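She runs the returns desk at a secondhand dish shop in Barness, and she wanted to talk about moving. Eleven at night, still taping boxes.

"Thirty-one boxes. I told my sister it'd be ten." The new place is on Flallen Street, third floor, no elevator.
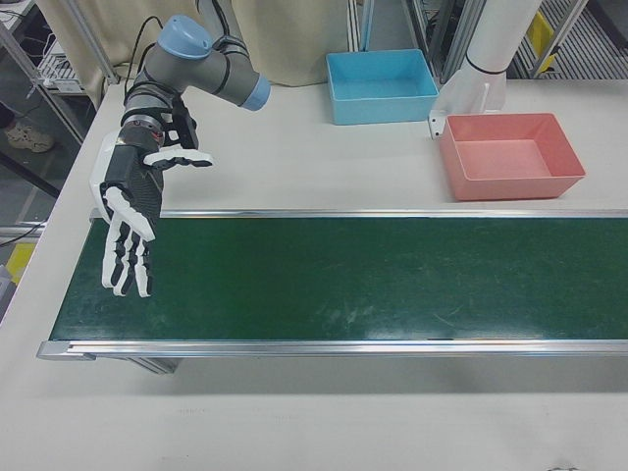 Hand over the green belt.

Does she regret keeping so much? Long pause. "The soup bowls, maybe. I've got 46 bowls. I live alone." She sold a few on Saturday, got 85 dollars, spent it on tape and a pizza.

Her rule for packing cups: stand them up, never on thier side. Paper inside first, then around. "People stuff the outside and forget the inside. Then they cry."
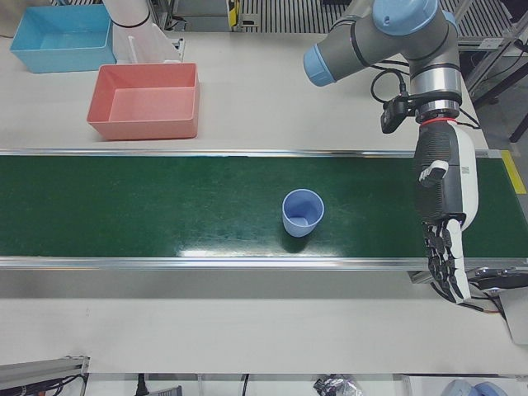

Light blue cup on the belt, two bins behind.

The movers quoted her 303. Too much, she says, so it's cousins and a van. Rain forecast. She isn't worried, or says she isnt.
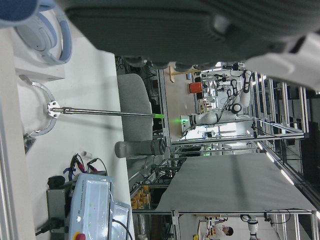
And the first thing she'll unpack? "Kettle. Then one mug. The rest can sit there till August for all I care."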